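April 16, 2020

# Folding knit shirts to a fixed width

I replaced the dresser in February with a Rowlands shelf unit, the open one without drawers. An open shelf shows every edge of every stack, so a fold I had been doing by habit since college stopped being good enough. These are my notes on the method I settled on, mostly so that I can find them again.

The constraint is the shelf. The usable opening takes two stacks side by side with a little clearance, so each shirt has to finish at the same width regardless of its size. Folded length matters less, as the shelf is deeper than any shirt I own once the hem is brought up.

The first variable is how the shirt is picked up. I used to lift by the hem, which seems natural coming out of a basket, and it puts the weight of the collar and sleeves at the bottom where they twist. Picking up at the shoulder seams is better. The body then hangs under its own weight and most of the twist comes out before the fabric touches the table.

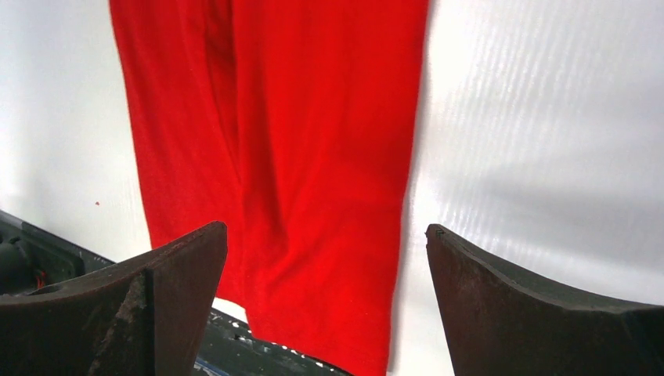
A soft knit will still hold a crease down its length if it sat in the basket doubled over. Shaking doesn't remove that. Laying the shirt flat and drawing one palm from collar to hem does, usually in two passes. Heavier cotton may need a third. I don't iron T-shirts and have no plans to start.

The sequence after that:

1. Face down, collar away from you, hem toward you.
2. Right side in to a line running through the middle of the shoulder. Sleeve back on itself so it stays inside the panel.
3. Left side the same. Check the width here, before anything else is folded.
4. Hem up to just short of the collar.
5. Turn over and square the corners with the flat of both hands.

Step 3 is where I was losing consistency. If the two side panels are uneven, the error gets carried into the hem fold and the finished shirt comes out as a trapezoid. One of these on a shelf is fine. Put 15 in a stack and it leans.

I tried a folding board for this, the Drindel, with the hinged side panels. It works as described and gives a very repeatable width, but that width is the board's and not my shelf's. It was also slower than I expected on thin knits, which slide on the plastic when the side flap comes over. I sold it on. A strip of masking tape on the table, cut to the finished width, does the same job and peels off afterward.

Surface matters more than I assumed. A smooth white top is the best I have used, partly because the cloth moves freely when you square it and partly because a bright shirt against white makes a crooked side seam obvious. The drawback is white laundry. Folded dish towels and pillowcases more or less vanish against it, and I have put things down on top of them more than once.

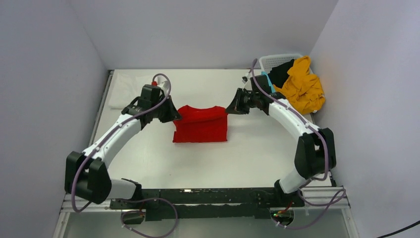 For the same reason I now sort by color before folding and leave the whites for the end. Dark items stay in the basket until the surface is clear. I keep the basket at the far right corner, within reach but out of the way of the sleeves when they are spread out. A slatted plastic one is adequate. I would avoid the woven kind (I had a Kurner for a few years) as knit cuffs catch on it.

Collar orientation is a matter of taste. Collar up and visible lets you identify a shirt without unfolding it, so that is how I fold anything I might want to find quickly. Hem fold outward gives a cleaner edge and a softer, thicker-looking stack. I use the first for daily shirts and the second for everything on the top shelf.

Puffing is the remaining problem. A freshly folded knit traps air between the layers and the edges rise - on a stack this adds up. Pressing straight down only pushes the air to the sides and rounds them further. What works is pressing from the closed fold toward the open edge, once, with the forearm. The shirt then settles over the next few hours under the weight of whatever is above it.
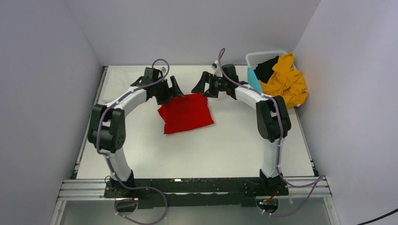
Grumonard wrote in under the earlier shelf post to say that the forearm press is fine for jersey but flattens the nap on anything brushed, and that for those it is better to leave the stack alone overnight and accept the height. The same comment suggested folding in thirds lengthwise for children's sizes, where bringing the sides to mid-shoulder leaves a panel too narrow to stand next to the adult ones.

I have tested the overnight version on two brushed cotton shirts and agree with it. The thirds fold I have no way to check. Long sleeves are still unsolved: with the sleeve doubled back twice the panel gets too thick at the top, and with it laid straight down the cuff comes out past the hem. For now they are on hangers.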